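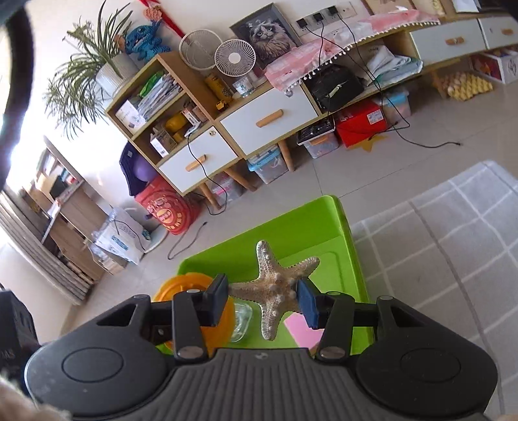 Figure 4 — Étoile de mer tenue entre les deux patins, bac vert en arrière-plan.

Section 3. Séances de manipulation avec la pince à main

3.1 Objet de la section

La présente section décrit la préparation et la conduite d'une séance d'enregistrement réalisée au moyen d'une pince à main, dans le cadre du service Trendbridge. Elle s'adresse aux opérateurs disposant d'un compte Binton actif. Le montage de la pince est traité dans la notice du fabricant, dont les prescriptions prévalent en toute circonstance sur celles du présent guide.

Le profil de séance « Jin », sélectionné par défaut, convient aux objets rigides de petite taille. Le profil « Endus » est réservé aux objets souples ou textiles et fait l'objet d'une section distincte.

3.2 Préparation du poste

1. Choisir une surface stable, au sol ou sur une table basse. Un tapis ou une nappe à motif régulier peut être conservé, à condition d'être posé à plat.
2. Placer le bac face à l'opérateur. Le fond du bac doit rester accessible aux deux doigts de la pince en position ouverte.
3. Disposer les objets. Une séance comporte au maximum 21 objets, toutes catégories confondues.
4. Inspecter les patins. Tout patin décollé ou déchiré doit être remplacé avant l'ouverture de la séance.
5. Actionner la pince à vide à quatre reprises, de l'ouverture complète à la fermeture complète.
6. Ouvrir l'application Binton, sélectionner « Nouvelle séance », puis saisir le code du poste.

Remarque — Les meubles et objets personnels situés à l'arrière-plan peuvent rester en place. Les documents portant un nom ou une adresse doivent être retirés.

ATTENTION — Ne jamais introduire les doigts entre les bras articulés. Tenir les enfants et les animaux à l'écart du poste pendant toute la durée de la séance.

3.3 Exécution d'une prise

1. Approcher la pince ouverte, lentement, jusqu'à ce que l'objet se trouve entre les deux patins.
2. Refermer sans à-coup. L'effort exercé doit être suffisant pour maintenir l'objet, sans le déformer.
3. Soulever verticalement et marquer un arrêt de trois secondes.
4. Déplacer l'objet vers l'emplacement indiqué par l'application.
5. Poser l'objet, ouvrir complètement la pince et reculer avant d'entamer la prise suivante.

Si l'objet échappe aux patins, ne pas interrompre l'enregistrement. Le reprendre à l'endroit où il est tombé. L'application comptabilise la reprise comme une tentative supplémentaire et n'en tient pas compte dans l'évaluation de l'opérateur.
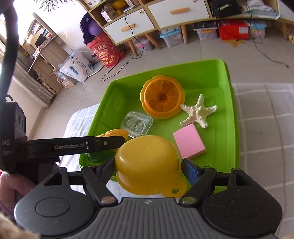

L'orientation de l'objet au moment de la prise est une donnée obligatoire du profil « Jin ». Elle se déclare dans le champ « Position », avant la validation de la séquence. Une tasse tenue à l'envers, comme la tasse jaune dont l'anse se présente en bas à droite, est enregistrée sous la valeur « Retournée » ; la position de l'anse est précisée dans le champ suivant. Le presse-agrumes orange resté dans le bac, cône vers le haut, relève de la valeur « Droite ». Pour les objets sans sens d'usage défini, tels que les galets ou les balles, la valeur « Indifférente » est admise.

3.4 Objets fragiles et objets à surface irrégulière

Les objets en verre sont saisis un par un, à faible hauteur. L'opérateur veille à ce que le trajet de la pince ne passe pas au-dessus d'un autre objet fragile.

Pour les objets à surface rugueuse ou bosselée, rechercher deux appuis opposés. Il est permis de modifier l'angle d'approche entre deux tentatives — mais non pendant la fermeture des doigts.

ATTENTION — Les objets coupants, les flacons contenant un liquide et les denrées périssables sont exclus du service.

3.5 Messages affichés en cours de séance

Code 118 : liaison interrompue entre la pince et l'application. Immobiliser la pince, vérifier le câble, puis appuyer sur « Reprendre ». Si le message persiste, clôturer la séance et contacter l'assistance Trendbridge.

« Ouverture incomplète » : les doigts ne sont pas revenus en butée. Poser l'objet, puis répéter l'étape 5 du paragraphe 3.2.

« Position manquante » : le champ « Position » n'a pas été renseigné. La séquence reste en attente jusqu'à sa saisie.

3.6 Changement de lot

Lorsque tous les objets d'un lot ont été traités, sélectionner « Lot suivant » et remplacer le contenu du bac. Le bac lui-même peut être conservé ou remplacé par un autre contenant, pourvu que ses bords permettent le passage de la pince.

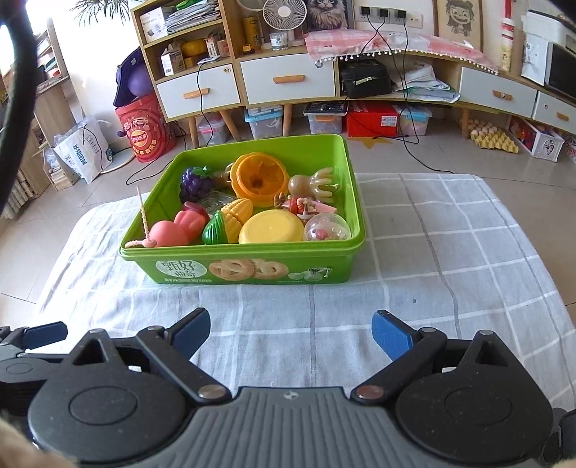
Peut-on interrompre une séance et la reprendre le lendemain ?
Une séance interrompue reste ouverte jusqu'à minuit. Passé ce délai, Binton la clôture automatiquement et les prises déjà validées sont conservées ; les objets restants doivent être déclarés dans une nouvelle séance.

3.7 Fin de séance

1. Sélectionner « Clôturer » et attendre l'affichage du récapitulatif.
2. Vérifier le nombre de prises validées, puis confirmer.
3. Essuyer les patins avec un chiffon sec et non pelucheux. Ne pas utiliser de solvant.
4. Ranger la pince doigts fermés.

Les séances clôturées avant le vendredi à midi sont prises en compte dans le relevé de la semaine en cours.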